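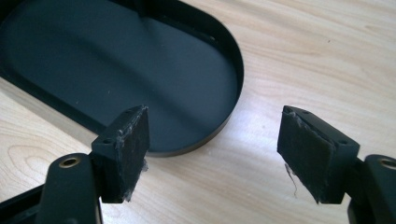
Black oval tray on the pale wooden table, Tuesday.

Matte black finish on trays: dust, sheen, resin marks
Finishing and Coatings > Small Items

vbech_finishes
I turn out small serving trays and desk trays, mostly ovals with a low rim, and sell a few through Drevmont. Matte black is the most requested colour and the one I like least. Specks show on the floor of the tray no matter what I do, and under a window there's a pale band down the middle that makes any unevenness in the surface easy to see.

Current schedule: sand to 120, seal, sand again, two coats of black waterborne, one coat of dead flat clear. Sprayed, 3 passes per coat, in a single-car garage with the door down.

Two questions. Would a satin clear hide the specks better than dead flat? And is the band a film thickness problem or a substrate problem?

Valdemar

kieu.h
Substrate, most likely. Black shows every low spot and a flat clear won't cover it. If you stop at 120 before sealing, you're leaving a floor that was never levelled in the first place. Go finer, and use a hard block that fits between the rims. Fingers or a foam pad will follow the hollows.

On the specks, work out first whether they are in the film or on it. Wipe with a damp microfibre. If they come off, your finish is fine and you have a housekeeping problem.

gthorlacius
Disagree on the sheen part. A dead flat clear does help with undulations, because it scatters the reflection. Satin will make that band sharper and brighter. What flat won't do is survive use. The matting agent sits at the surface and burnishes with rubbing, so a serving tray ends up with a shiny patch where the cups go.

For a desk tray I'd stay flat. For serving I'd go satin and accept that the floor has to be properly level.

vbech_finishes
Wiped it. Most of the specks lift, a few don't. So both, I suppose.

The block between the rims is the awkward bit. The straight run is easy, the round ends aren't.

kieu.h
Cut a disc from scrap MDF with a slightly smaller radius than the end, stick the paper on with spray adhesive, and work it in small circles. Keep it off the inside corner or you'll cut a groove at the foot of the rim. Do the corner last, by hand, with a folded strip.

ChinLungC
A few points from production work. I sprayed lacquerware blanks for a supplier to Tsuchiya for several years.

1. Dust in the film from a closed garage is normal. Wet the floor down, leave for half an hour, then spray. Don't sweep the same day.
2. Strain the paint every time, including a new tin. Matting agent clumps and looks exactly like dust once dry.
3. Stir, don't shake. Stir again halfway through the job. Flat clear settles quickly and the last tray will come out shinier than the first.
4. Three passes per coat sounds heavy for waterborne on a horizontal floor. It pools away from the rim and dries with a slight wave. That may be your undulation, with nothing wrong in the timber at all.

gthorlacius
Point 4 can be tested. Hold a straightedge and a torch to the sealed tray before any colour goes on. If it's level then and wavy after, it's the film.

kieu.h
Fair. I still say most people blame the gun when they should blame the sanding, but the torch test settles it.

Mitiku_A
Has anyone tried a linoleum or leather floor in place of paint? I inlay desk trays with furniture linoleum from Prarkton and only paint the rim. It shows dust as well, but it doesn't burnish the way flat clear does.

ChinLungC
Works for dry use. I wouldn't put it under a wet teapot. The seam at the rim lets water in.

Mitiku_A
Mine are for pens and keys, so it hasn't come up.

vbech_finishes
Linoleum would change the price too much for Drevmont, but I'll keep it in mind for the desk ones.

Did the torch test on a sealed blank tonight. There is a shallow hollow along the centre, very slight, left by the router sled. So Hằng was right about the substrate. I then sprayed a flat offcut with one lighter pass and it dried noticeably smoother than my usual coat, so Chin-lung has a point as well.

Next batch: disc and block at 120, then finer, thinner coats, strained. What do people use for denibbing between coats? I have some Tikon pads but they load up quickly on waterborne.

kieu.h
Grey non-woven, light pressure, vacuum, then a barely damp cloth. No steel wool under waterborne – the bits rust and you get brown dots.

gthorlacius
Agree with that one.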